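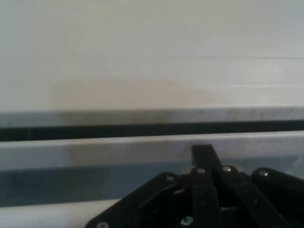

Tetden village recipe cards - readme

Hello! This is the typed-up set of recipe cards from the old Tetden cookery evenings, 2068 of them, one row per card. I did most of the typing, and Gwawr Gethin did the ones in Welsh, thank goodness, as mine is dreadful.

What's in each row: card number, title, ingredients, method, and a notes column for anything scribbled in the margins (my favourite bit - someone called Foulkes was very cross about sultanas). Spellings are left as they were written, so you'll find three kinds of "yoghurt" and I'm not fixing any of them. 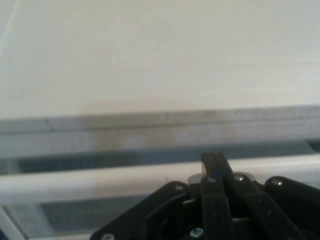

Oven settings were a pain. Lots of cards only say "hot" or "moderate", so I've left the original words in oven_text and put my best guess at the gas mark in oven_guess. Please don't bake anything precious off my guesses.

Card numbers run up to 2237 but there are gaps. I've kept the old numbers so they still match the boxes.

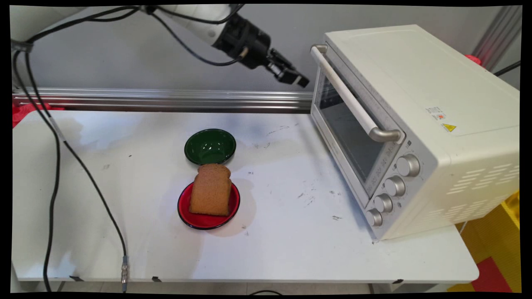 Known problems: 39 cards have no title, and 13 are so splashed with gravy that I could only read half. Those have "partial" in the notes. Hui-mei Chang is slowly working through the pickles and chutneys checking the weights, so expect changes there.

Use it however you like, just say where it came from. Corrections very welcome, I look at them on Tuesday evenings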